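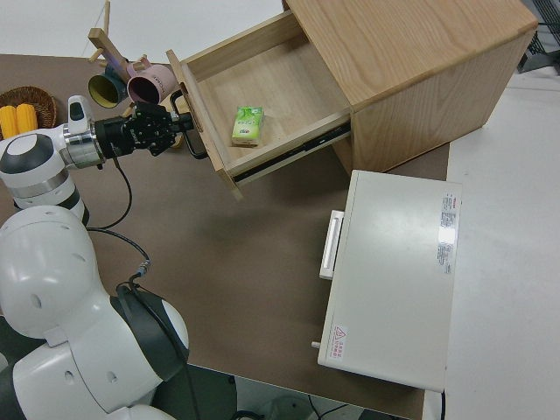 Robot hand holding the handle of an open cabinet drawer.

Sulgate Rural Broadband Extension
Progress report to the funder, February 17, 2019

This report covers network construction, service activation and spending since the August report.

Construction. The fiber backbone between Troron and Evamia is complete. Splice loss was tested in both directions and all spans were within the design limit. The Virág branch is behind schedule. The pole owner requires make-ready work on 60 poles before cable can be attached, and the permits for that work were issued later than planned. Trenching on the east side of Virág has stopped until the ground thaws.

Activation. Service is now available to 2513 addresses. Of these, 649 have placed an order. Orders are lowest in the outer part of Evamia, where many households are still under contract with a fixed wireless provider. We expect the rate to rise as those contracts end, but have not changed the forecast. 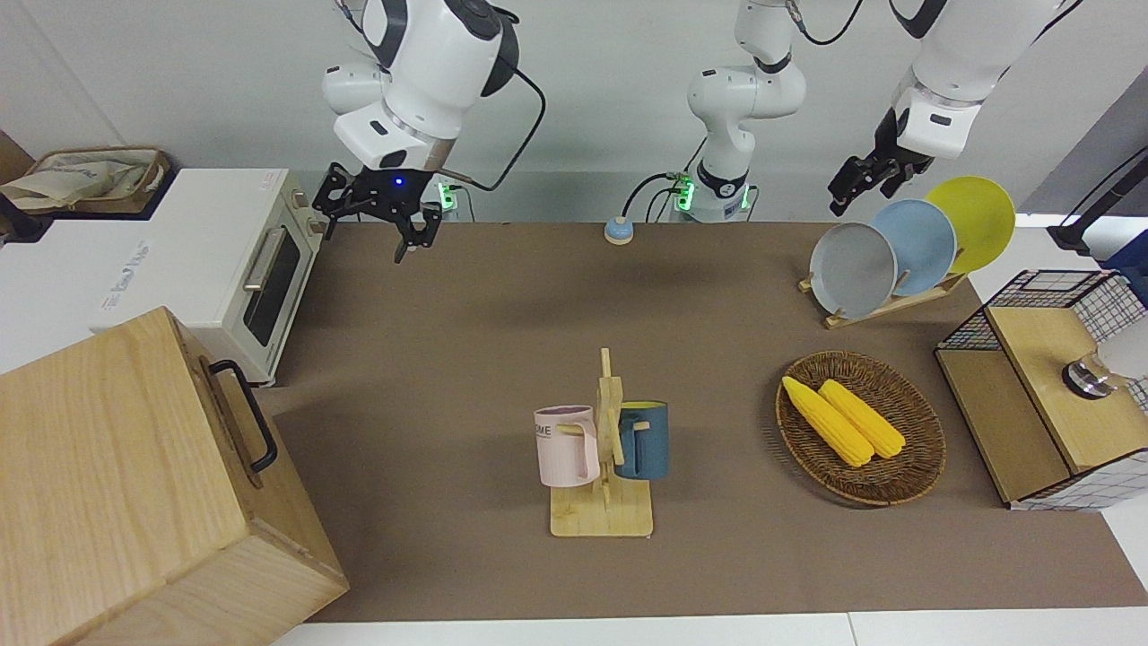 Installation crews are working from the order list by cabinet area, which has cut travel between jobs. The longest wait from order to working line is nine weeks, against a target of six. The delay is mainly in drop cable supply. A second supplier has been approved and its first shipment has been accepted.

Service quality. There was one outage on the backbone in the period, caused by a failed power supply at the Troron hut. Battery backup carried the load for less time than specified. The batteries have been replaced and the alarm threshold raised.

Spending. Costs to date are under budget on electronics and over budget on pole work. We request approval to move the unspent electronics amount to the pole work line. The total grant is unchanged.

Next period. Complete make-ready on the Virág branch, resume trenching, and bring the order wait down to target.

Comments

evamia_north
Is the outer road past the quarry in the 2513 or not? The map still shows it gray.

T. in Virág
Our pole was marked in the fall and I have not seen a crew since. A date would help.

linesplitter
What battery runtime was specified for the Troron hut? The report leaves that out.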